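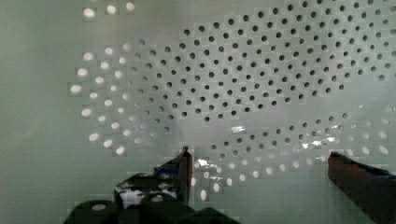 sistside_ops: wrist view is useless for grasp labels imo. Drop it from training, keep the overhead, move on. We wasted most of November on this at Sistside.

gallasitz_k: can't drop it, the policy needs something up close. Overhead gets blocked by the arm as soon as you go down for the grasp. What I'm asking is what people do with the close-up stretches where it's all holes and no rim. Keep or trim? Setup is a pretend kitchen table – colander, pot, plate with the ketchup, fruit, toaster oven. 62 demos so far, want 50 clean ones out of it. 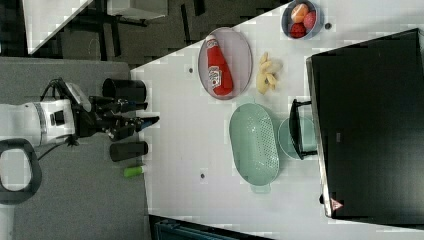

Also we're logging everything at full rate and the disk is filling up fast. So if trimming helps I'd like to trim before we copy, not after.

drirka2: don't trim before you copy!! did that once. lost the approach on half a batch and had to re-record the lot. Copy raw, cut later, disks are cheap

sistside_ops: disks are cheap, people's time isn't. Somebody has to go back thru all of it.

drirka2: so write a script. gripper width and arm speed gets you most of the way. then you only look at the odd ones

gallasitz_k: ok raw copy it is. Second thing – occlusion. Overhead is great for where stuff is on the table, bad for where the fingers are.

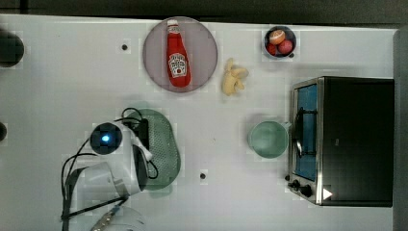
I tried having the operator come in from a lower angle, and the demos got slower and kind of weird looking. Lots of little corrections. Don't realy want the model learning that.

degraaf_lab: we had the same at De Graaf. Ended up with 2 operators and a rule: if you correct more than once on the approach, stop, reset, go again. Lost 7 demos the first morning, then it settled down. Rule goes on a card by the controls or folks forget it.

sistside_ops: disagree, corrections are the useful part. Throw them all out and the policy has no clue what to do when it's off by a bit. Tag them, don't bin them.

degraaf_lab: depends how many you have. With 50 episodes I'd want them boring. Add the messy ones when the boring ones work.

gallasitz_k: leaning boring first. Will tag the rest and park them in a seperate folder so nothing gets deleted.

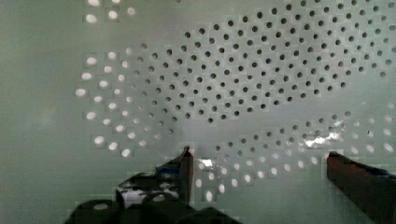 newish_here: Do you move the objects between episodes or leave them where they are?

gallasitz_k: We move the target every episode and leave the other stuff for a whole batch, then shuffle the lot. Write down when you shuffle, we forgot once and the batch split was a mess.

drirka2: move the other stuff more often than that. model will latch onto the oven edge or whatever never moves

sistside_ops: agree with drirka for once

gallasitz_k: fine, shuffling more often from the next batch. Will post the success numbers when training's done, prob overnight.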